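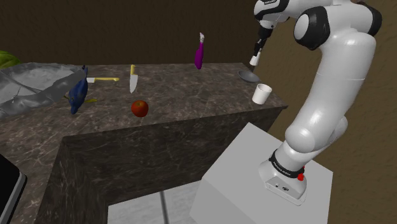
A marble kitchen counter, the surface Grasso likes best for rolling and shaping.

Elisa Grasso is already talking about flour before I have my coat off. She has been baking bread for a living for seven years, the last four of them from her own small bakery, Noltitness, and she still gets properly excited about a bag of rye. "Smell that!" she says, holding it open under my nose. "It's like a hayloft. How could you not want to make something with it?"

The name comes from a word her grandmother used for the crust at the very end of a loaf, the bit everyone in the family fought over. It isn't in any dictionary she has found. "I think she made it up, and then we all carried on saying it. When I had to fill in the form for the business it was the only word in my head."

She didn't set out to be a baker. She worked in the accounts office at Firmont, a company that sells window fittings, and baked at weekends from a library book with half the pages stuck together. Her first sourdough was so dense that she used it to prop open the back door. The second was worse. "But the third one had holes in it! Real holes! I took a slice round to my neighbours at ten at night, I was so pleased with myself. They were in their pyjamas."

What changed things, she says, was learning to wait. Her doughs now rest for up to 48 hours in the cold, and she talks about those hours with real affection. "People think of it as the boring part and I think it's the best part. You've mixed it, you've folded it, and now it's quietly getting more delicious while you go and do something else. I go swimming."

Her everyday loaf is a plain white tin with a little rye in it, 800 grams, and it outsells everything else on the shelf. She is proud of that. The fancier breads come and go: a walnut and fig one in December, a potato bread with rosemary when she has a glut of potatoes, and a flat, seeded loaf she named Hegazy after the street where she rented her first flat. That one has its own following. One woman buys two every Friday and freezes the second, and Grasso says it comes back from the freezer beautifully as long as you slice it first.

I ask about equipment, expecting a long list, and get a short one. A heavy pot with a lid, a scraper, scales. "Please buy scales. Cups are a nightmare for bread, you never get the same amount twice." She likes a cold worktop for shaping, marble if you're lucky enough to have it, though she learned on a wobbly table with a tea towel under one leg. Her mixer is an old Novum with a dial that only works if you press it and turn it together.

And for beginners? She thinks about this for a long time, picking dough off her wrist. "Make the same loaf over and over. Don't go chasing a new recipe each weekend. Use the same flour, the same pot, and change one little thing - a bit more water, say, or another hour in the fridge. You'll start to feel it in your hands, and oh, that's lovely when it happens."

She is working on a spelt loaf at the moment and it isn't behaving. It spreads out sideways, she says, like a cat on a warm bonnet. She has tried less water and a shorter rest, and tonight she's going to try a smaller tin. She sends me home with a piece of the last attempt wrapped in paper. I eat it on the bus, and it's delicious.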